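passei a semana inteira discutindo com gente do trabalho se máquina já dá conta de serviço de casa. vou jogar aqui o que eu penso porque no almoço ninguém me deixa terminar uma frase 🧵

1/ primeiro: lavar, a máquina lava faz décadas. secar, seca. o buraco tá entre a secadora e a gaveta. é ali que some a minha noite de domingo e é ali que toda empresa de robô promete e enrola

2/ roupa é o pior objeto do mundo pra uma máquina. uma caneca é sempre uma caneca. uma blusa de manga comprida em cima da cama tem um formato diferente cada vez que você solta ela. a manga vai prum lado, o punho cai em cima de outra peça, e aí onde começa a blusa??

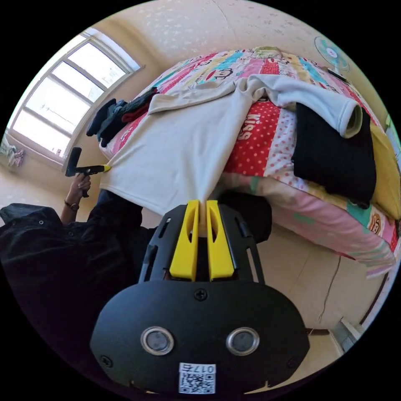
Então já existe robô que dobra roupa sozinho em casa?
Existe em demonstração, com peça escolhida e mesa lisa. Pra pegar o cesto misturado de uma família e devolver tudo dobrado, sem ninguém por perto, eu ainda não vi nenhum que me convencesse.

2.1/ e olha que eu queria MUITO ser convencida, tenho três cestos aqui me encarando

3/ em janeiro fui ver a demo da Skerlow, a dobradora deles, a Mekurwood. bonita, silenciosa, parece um frigobar. só que você precisa prender cada peça em dois clipes, pelos ombros, bem esticadinha. gente, se eu já estiquei a blusa pelos ombros eu já fiz metade do serviço!

4/ cronometrei (sou dessas). levei um cesto com 22 peças. a Mekurwood recusou toalha, recusou meia, recusou body de bebê. o que ela aceitou saiu lindo, dobra de loja mesmo. o resto voltou pra minha mão

5/ o pessoal da Hung vai por outro caminho, que acho mais esperto: nada de caixa, uma garra de dois dedos e muito, muito exemplo de gente fazendo a tarefa. a aposta é que dobrar se aprende de tanto ver. pode ser. o começo de tudo é pegar o tecido num ponto que preste e isso parece bobo até você tentar com só dois dedos

6/ tentem aí, sério. polegar e indicador de cada mão, os outros dedos fechados, luva grossa de forno. peguem uma camiseta amontoada e achem a barra. eu demorei tanto que a minha gata dormiu em cima da camiseta no meio do experimento

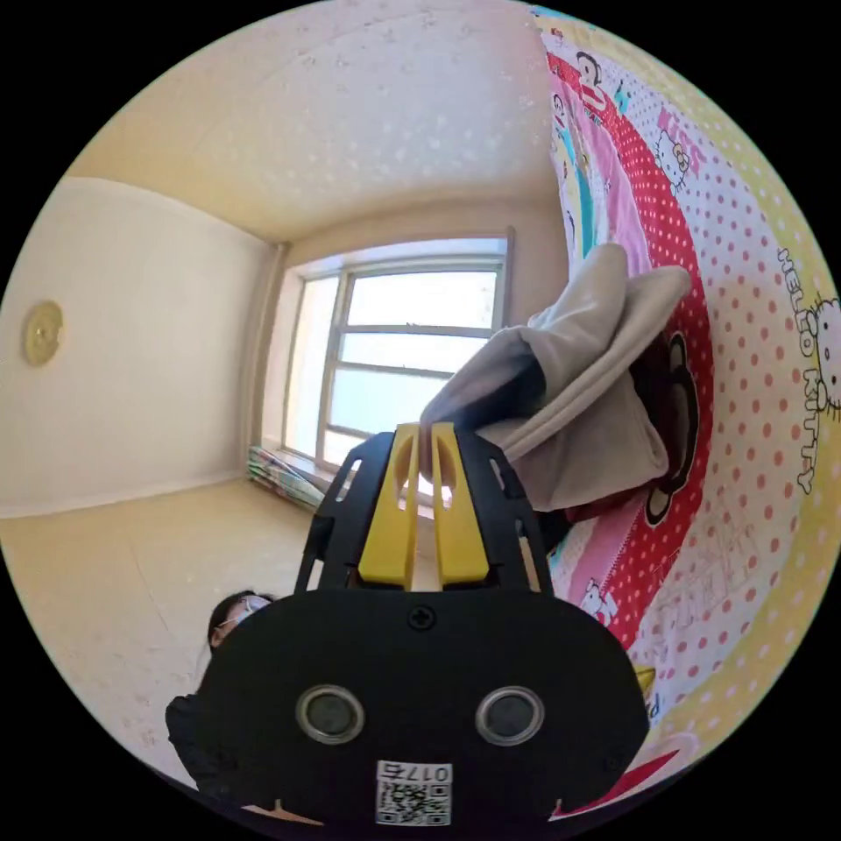 7/ e fiquei com essa coisa da barra na cabeça, porque a gente acha pelo tato. passa o dedo, sente a costura, vai correndo até o canto. muita garra só sabe que fechou em alguma coisa. se foi uma camada de pano ou três, ela descobre depois, quando levanta e vem a cama inteira junto

8/ aí alguém sempre responde "mas na fábrica robô faz tudo". faz nada! trabalhei dois anos no galpão da Rostow, linha de embalagem. o robô paletizava caixa que era uma maravilha, 231 por turno na nossa célula. caixa quadrada, peso igual, esteira na mesma altura

9/ no dia em que a caixa veio com a fita meio solta, parou tudo. e quem botava a roupa de cama dentro do saquinho? nós, na mão, o turno todo. jogo de lençol com elástico: 224 por dia. nunca apareceu projeto pra automatizar essa parte, e não foi por falta de pedir

10/ por isso quando me perguntam "quando chega", eu separo em coisas bem diferentes:
– pegar uma peça do monte: tá quase
– desvirar, alisar, achar as mangas: tá longinho
– dobrar uma peça já lisa: dá hoje
– saber de quem é e em que gaveta vai: kkkkkk

11/ lençol com elástico eu nem coloquei na lista. lençol com elástico nem EU sei dobrar, enrolo numa bola e fecho a porta do armário rápido

12/ também tem o quarto de verdade, que nas demos nunca aparece. colcha estampada, roupa branca, roupa preta, tudo em cima da mesma cama. pra mim é óbvio o que é roupa e o que é colcha. pra uma máquina tem que ser ensinado, e ensinado em muito quarto diferente, com luz de manhã e luz de noite
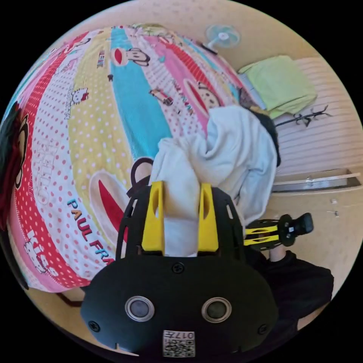 pano branco amassado x colcha de macaquinho. round 1

13/ fiz enquete aqui semana passada: 77 pessoas responderam que pagariam por um robô que só guardasse a roupa já dobrada. só guardar! nem dobrar! achei isso tão revelador. a gente não aguenta mais é a última etapa

14/ meu palpite, podem me cobrar: antes de dobrar bem, vai ter máquina que separa. clara pra cá, escura pra lá, meia num canto. pra mim já valia. dobra feia eu perdoo, meia sem par não

15/ se alguém aqui tem a Mekurwood em casa me conta se a toalha já entra, disseram que ia sair uma atualização e eu não achei nada no site. vou lá tirar a roupa do varal que tá armando chuva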